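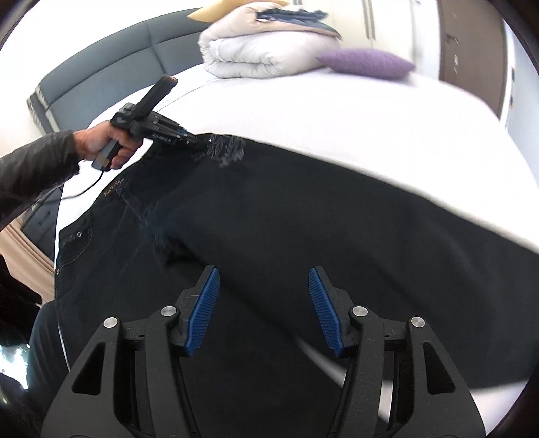
Black jeans on a white sheet, with a corded garment tool near the waistband.

Lint shows on black denim the way crumbs show on a dark counter, and a whole shelf of gadgets exists because of it. The Pladness is the one my neighbors keep recommending. It has a cord, a pistol grip and a leaflet promising "like new" in 2 minutes. I have owned black jeans for most of my adult life and have never seen a pair go back to new.

My trouble starts with the place we all do this job. A bed is wide and flat and the right height for nobody's back. It is also covered in the stuff you are trying to get rid of. Put dark pants down on a pale sheet, with duvets and a fuzzy knitted cushion close by, and you are grooming denim in a fluff factory.

Jarmila Polák, who ran the alterations counter at Hargate until June, thinks the bed is fine if the sheet is smooth and freshly changed. She is less kind about the tools. "People press too hard and go over the same spot," she told me. "Then they bring me the seam." Her own method is a damp rubber glove and 30 strokes, all toward the hem.

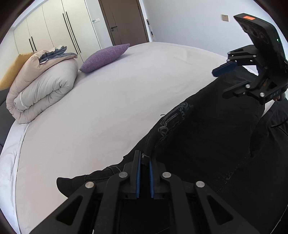

She also objects to treating every pair alike. Plain denim will put up with a lot. Embroidery won't, and anything with raised thread on the thigh should be done by hand, working around the stitching. The Troken leaflet says its head is "safe on all fabrics." I asked the company what it meant by all, and got a discount code back.

Then there is wear. Jeans pick up fuzz from whatever you sit or lie on, so a pair cleaned at breakfast and worn on the bed after lunch may be ready for another round by dinner. Washing them inside out, away from towels, did more for mine than either machine. It cost me nothing.

I'm keeping the Pladness for coats. The Troken has gone back in its box, and the glove lives under the sink.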